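Budgeting for a second bin picking cell, what would you cut?
Board: Small Shop Automation > Buying and Planning
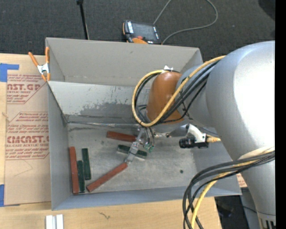 Photo: Feven Mersha

gindelfev wrote:
Hi all, long time reader, I post maybe twice a year. I run the little automation corner at Gindel and I have to hand in a number for a second cell before the end of August. Arm over an open bin, bars go in any old way, arm picks them out. We have one of these already and I'd like the next one to cost less and annoy me less!

My wish list so far is the arm, a wrist camera, a slim gripper like the one we have, a bin, a real base to mount it all on, and cabling. I have two quotes for the arm, one from Ondico and one from Pelupessy. Ondico is cheaper on paper but charges separately for the pendant and for training. Pelupessy rolls it all together and won't break it out for me, which makes my boss itchy.

What I can't figure out is how much to put down for all the small stuff. On the first cell I guessed, and I guessed badly. If you had to cut one line, which one?

torquewrench_dan wrote:
Don't cut the cabling line. Double it. Look at that yellow loop going around the orange wrist cover with the black bundle right next to it. Then there's more black cable sweeping down over the corner of the bin. I've replaced enough cables on ours to have opinions. Buy a proper dress pack and price it with the arm, so it doesn't show up as a surprise in the spring.

millie_q wrote:
Agree on cables, but I'd go after the base and the bin first. You've got a spring clamp on the bin rim and the whole thing is on a wood tabletop. Fine for figuring things out. For a cell that's supposed to run while you're at lunch, I want the bin to land in the same spot every time. Flirau sells a locating plate that we paid 118 for, and it was the best money in the whole project. We bought 3 more.

gindelfev wrote:
118 each or for the set? Because if that's each I can hide it under "misc" and no one will blink, lol.

millie_q wrote:
Each. Shipping was extra and slow.

oldpelican wrote:
Gonna disagree with both of you. Cut the camera, or at least cut the fancy camera. Six bars in two colors, lying flat on the floor of a gray bin, with that much contrast? A plain fixed camera overhead can find those all day. Wrist cameras are one more thing with one more connector, and that yellow plug sticking out the back is exactly where I'd expect to be spending my Thursday.

torquewrench_dan wrote:
Two of those bars are practically side by side along the left wall though, pelican. And the red one at the back has its right end partly behind the gripper. Finding them is the easy part. Getting in next to a wall without bumping the one beside it is where I want to look up close.

oldpelican wrote:
That's a gripper question. A camera won't make the fingers any thinner.

torquewrench_dan wrote:
Sure, but you still need to know where the gap is. We tried overhead only and went back after 2 months. The arm kept blocking the view and we had to pull it out of the way before every shot, so there went the cycle time.

gindelfev wrote:
This is sort of my problem in a nutshell, I have this same argument with myself every night. I do like the wrist camera. I'd be sad to lose it. The bin is the thing I'd change, if I'm picking. The bottom is all scuffed and mottled and the shell of the arm is so shiny that I worry about glare too. Has anybody priced a matte liner?

millie_q wrote:
Black rubber mat from the farm supply store, cut with a knife. Except your dark green bars might vanish on it, so go lighter. Try a scrap first.

shopcat_lou wrote:
Coming at this from the purchasing side, I'd make Pelupessy break out the quote. Ask for service and spares on their own lines. If they won't, tell them Ondico already did. And put 20 percent on top for contingency. Your boss will try to knock it down to ten and then you both feel good about it.

oldpelican wrote:
20 is high for a second cell. You've already made the mistakes once.

shopcat_lou wrote:
You've met people, right?

gindelfev wrote:
Ha. OK, current draft: keep the wrist camera (sorry pelican), dress pack on the arm order, locating plate for the bin, light colored liner, contingency at 20. Dropping the second pendant I had in there, we can share the one we've got. I wrote to Pelupessy this morning for a split quote and will post what they send back.

oldpelican wrote:
Don't share the pendant. Different argument, but don't.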